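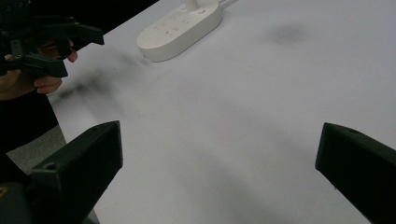 Fig. 1. White tabletop, study room.

Who Gets the Good Table? Seating and Study Time in a Campus Library
Pak-hei Tsao and Yee-man Mok

1. Why we did this
Every student has a theory about where to sit in the library. Ours was that people pick a seat for the quiet. We held this theory for most of a week, until we started asking.

We handed out a one-page survey on the second floor of the Karagiannis Library during May and got 205 back. A further 58 came back with only the drawings filled in. The drawings were good but we did not score them.

2. What people said 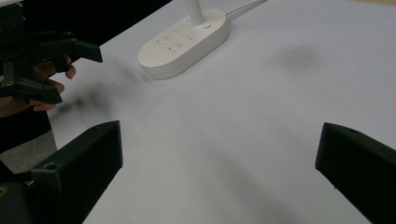
Power came first, well ahead of quiet, daylight or being near the printer. Of the 205 people who answered, 96 put "somewhere to plug in" at the top of their list. Several wrote that they would sit beside a loud group before they would sit beside a dead laptop. A base with outlet-style slots on top and a pole rising out of the back, standing right on the tabletop, is the sort of thing they had in mind, and it spares you crawling under the furniture in front of your classmates. Quiet came second. Daylight came fourth, behind "near my friends," which does make you wonder about the quiet people.

3. What people did
We also logged seats on Friday, from opening until 9 p.m., and ended up with 1375 entries in a spreadsheet Yee-man no longer wishes to discuss. The seats by the wall outlets filled first and emptied last. The window seats, so loved in the library brochure, were mostly holding coats.

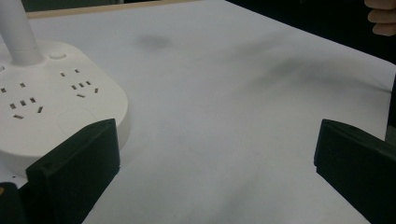 Coats were in fact our biggest headache. A coat is not a student, but it can keep a chair for two hours, and it never gets up for coffee. We ended up logging coats in their own column, and after lunch that column was doing very well.

4. Limits
We watched one floor on one day, close to finals. Pak-hei also sat in an outlet seat the whole time — for the laptop, he says — so our own data has him in it.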